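Search the manual... Search

Section 4. Installing Grustara and playing without a connection

Applies to the phone and tablet versions. Last updated 12/8/19.

Before you start

Grustara can be played with no internet connection once the full game data is on your device. The app you get from the store is only the launcher. The rest, 626 MB, is downloaded the first time you open it. If you skip that download you can play the opening level and nothing else.

You will need:

- a phone or tablet with enough free storage for the launcher, the game data and your saves
- a Wi-Fi connection for the first download
- a charger, or a battery that is more than half full
- a Selleck controller, if you want to play with one (optional, see 4.4)

4.1 Installing the game

1. Open the app store on your device and search for Grustara. Check that the publisher is listed as Stojanović. There are other games with similar icons.
2. Tap Install and wait for the launcher to finish.
3. Open the launcher. Choose your language. You can change the menu language later, but the voice language is part of the download and changing it means downloading the voice pack again.
4. When asked for permission to use storage, tap Allow. The game does not ask for your contacts, your location or your microphone. If a screen asks for any of these, close it and check that you have the right app.
5. Tap Download Full Game. Leave the launcher open on the screen until the bar is full.
6. Tap Verify. The check takes longer on older phones.
7. Restart the launcher.

Note: If you lock the screen during step 5, some phones pause the download. Open the launcher again and tap Resume. It picks up from the last finished file.

Caution: Do not clear the app's storage from your phone settings to fix a stuck download. This deletes your saves as well as the game data. Use Repair in the launcher menu.

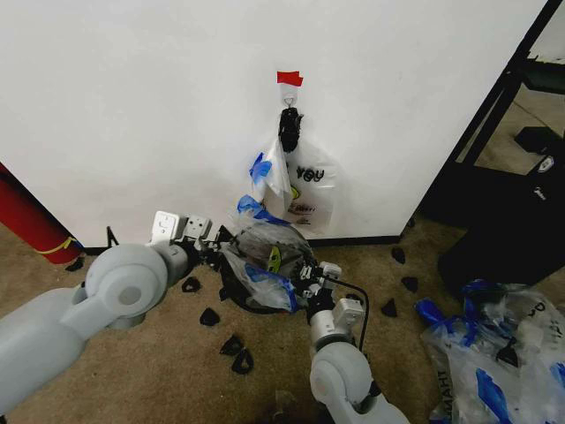

Plastic bag on a small wall hook, red tape above.

4.2 Turning on offline mode

Offline mode is off by default. With it off, the launcher tries to reach the server each time you start, and if it can't, it waits for 20 seconds before it lets you in.

1. From the main menu, open Settings, then Network.
2. Switch Offline Mode to On.
3. Read the message about daily rewards and tap OK. Rewards are not collected while you are offline, and missed days are not paid back.
4. Go back to the main menu. A small gray cloud with a line through it is shown next to your player name.
5. To test it, put your phone in airplane mode, close the game fully and open it again. You should land on the main menu with no wait.

What works offline: the whole story, the Kerdale side map, practice rooms, photo mode, and all characters you have already unlocked.

What doesn't: co-op, the weekly ladder, the shop, and gifts from friends. The buttons for these stay on the menu but are grayed out.

Note: The Kerdale map has to be opened once while you are online before it will load offline. Stand at the ferry in the second level, tap the sign, and wait for the map to appear. You can leave again right away.

4.3 Saves and backups

The game saves by itself at each campfire and whenever you leave a level through the menu. It does not save if the app is closed by the phone to free up memory. On phones with little memory this happens fairly often when you switch to another app, so go to a campfire before answering a message.

There are 12 save slots. Slot 1 is always the automatic save. The others are yours.

To make a manual save:

1. Pause the game.
2. Tap Save, then pick a slot.
3. If the slot is in use, you are asked whether to replace it. There is no undo.

To copy your saves to the cloud:

1. Connect to Wi-Fi or mobile data.
2. Switch Offline Mode to Off.
3. Open Settings, then Saves, then Upload.
4. Wait for the green check mark before you close the menu.
5. Switch Offline Mode back to On if you want it.

Caution: If the cloud copy and the phone copy are different, the game asks which to keep. Look at the level name and the play time on each, not just the date. The date shown for the cloud copy is the date of upload, so an old save uploaded this morning will look newer than the one on your phone.

Saves made in versions released before March are converted the first time you load them. After that they can't be opened in the old version.

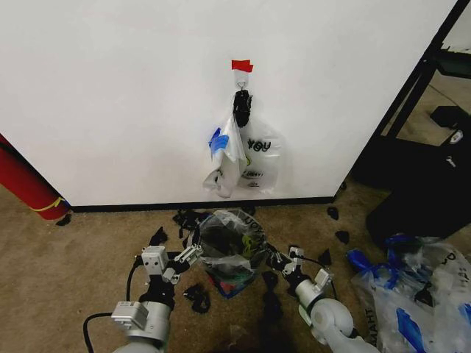 The Selleck controller comes with a phone clip, a short charging cable and two spare thumbstick caps, and it helps to keep them all in one spot between games. The caps are small and easy to lose in a drawer. The clip should be stored open, with the spring relaxed. Any shelf or box will do. If you are short on shelf space, an adhesive wall hook with a plastic shopping bag hung from a carabiner-type clip is enough for the cable and the caps. Put the controller itself somewhere with a flat surface so the sticks are not pressed to one side.

4.4 Pairing a Selleck controller

1. Charge the controller until the light stops blinking.
2. Turn on Bluetooth on your phone.
3. Hold the Home button and the left shoulder button together until the light turns blue and flashes quickly.
4. Pick Selleck from the list of devices on your phone. No code is needed. If your phone asks for one, enter four zeros.
5. Open Grustara. A message at the top of the screen says the controller is ready.
6. Go to Settings, then Controls, and choose a layout. Layout A is the same as the touch layout. Layout B swaps jump and dodge. Layout C is for left-handed play.

Note: The controller remembers one phone at a time. To use it with a tablet, repeat steps 2 to 4 on the tablet. You will have to pair it with the phone again afterward.

If the character walks slowly to one side when you are not touching anything, the sticks need to be centered:

1. Put the controller on a table and take your hands off it.
2. In Controls, tap Center Sticks.
3. Wait for the message, then move each stick in a full circle twice.
4. Tap Done.

If this doesn't help, raise the Dead Zone slider by one step and try again. Most people will not need to go past step three on the slider.

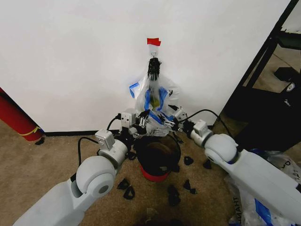 Reading time for this section: 12 min

4.5 Getting longer play from one charge

Grustara is set to high graphics on newer phones. This looks good but uses a lot of power, and a long bus trip will use up most of a battery. These settings make the biggest difference, in this order:

1. Frame rate. Set it to 30 in Settings, then Display. Fights feel a little less smooth. Walking and talking look the same.
2. Screen brightness. Use the phone's own slider. The brightness setting inside the game only changes the picture and saves nothing.
3. Shadows. Set to Low or Off.
4. Vibration. Turn it off for touch play. It is not used when a controller is connected.
5. Weather effects. Turn these off in the marsh levels, where it rains all the time.

You can save these choices as a profile. Tap Save Profile at the bottom of the Display page and give it a name. We suggest making one profile for home and one for travel – switching between them takes two taps from the pause menu.

Caution: Do not play while charging with the phone under a pillow or blanket. If the phone shows a heat warning, save, close the game and let it cool down before you go on. Take a thick case off if this keeps happening.

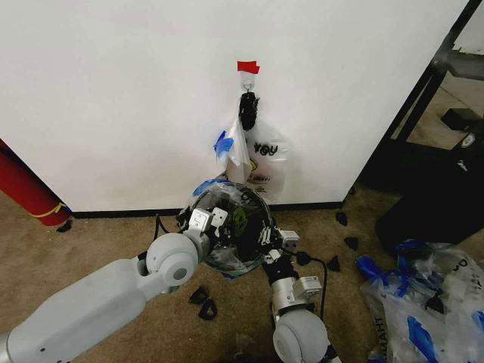 Hook with a metal loop, and the bag hanging below.

4.6 If something goes wrong

The launcher says "Data missing" when you are offline.
The verify step was skipped or did not finish. Connect to Wi-Fi, open the launcher menu and tap Repair. Only the missing files are downloaded.

Error 17 on the title screen.
The device clock is wrong. Set the date and time to automatic in your phone settings and restart the game. This error often shows up after a trip to a different time zone.

No sound, but other apps have sound.
Check whether a headset is still connected by Bluetooth. If not, open Settings, then Audio, and switch Output from Headset to Auto.

The game opens and closes again at once.
Restart the phone. If it still happens, free up some storage and run Repair. As a last step, upload your saves if you can reach the Saves page on another device with the same account, then remove the game and install it again from 4.1.

The controller is connected but nothing moves.
Another app may be using it. Close all other games. Turn the controller off by holding Home until the light goes out, then turn it back on with Grustara already open.

Purchases are missing after a reinstall.
Go online, open the shop and tap Restore Purchases. Characters come back first. Outfits can take a few minutes longer, and the menu has to be closed and opened again before they appear.

If none of this helps, open Help in the launcher and tap Send Report. The report includes your device model, the game version and the last error. It does not include your saves, so attach one from the Saves page if the problem happens in a certain level.

Next: Section 5, Co-op and friends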